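**Jerseys in the folding set: keep or drop the printed ones?**

**rpoirier** – 9th October

We are collecting examples for the shirt folding task with the Vumow arm. So far we have 81 episodes, and 16 of them are with sports jerseys that have big printing. The policy trained on plain T-shirts does badly on these. My question is whether I should record more jerseys or remove them and finish the plain shirts first.

Below is a wrist view from one of the episodes, so that you see how much the print bends when the fabric is held.
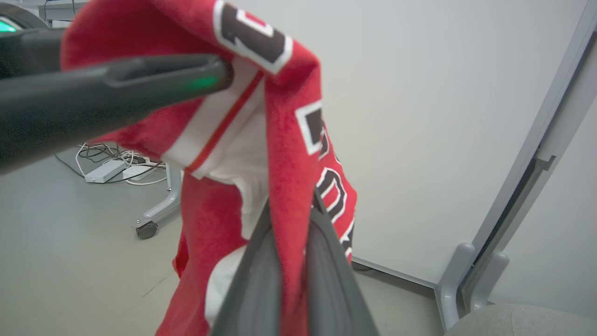

*Wrist camera, red and white jersey held between the fingers, lettering along the fold.*

The operator is me in all episodes, with the leader arm.

**h_voss**

I would drop them for now. With 65 plain episodes you don't have enough to learn the basic fold, and the jerseys pull the model in another direction. We had the same at Erketdale with towels and one striped blanket.

**roswitha.r**

I don't agree with Hauke. If you take out everything that has a pattern, the model learns that an edge is any strong change of color, and later you must unlearn this. White panel on red is exactly the case where it will go wrong. Keep them, but write the garment type in the episode notes.

Also, what is with the background? I can see cables and power adapters on the floor, and the foot of a stand with a caster. Is it the same in all episodes?

**rpoirier**

Almost all, yes. I moved the stand only once. The notes have a garment field, but I filled it in only for the jerseys.

**h_voss**

Then the background worries me more than the print. Roswitha is right there. About the jerseys I stay with my opinion.

**wmeinecke**

Can you train 2 models, with and without, and test both on a jersey that is in neither set? It costs one night.

**rpoirier**

I can do it. First I will record more plain shirts on the other side of the room, and then I start both runs – same seed, same number of steps.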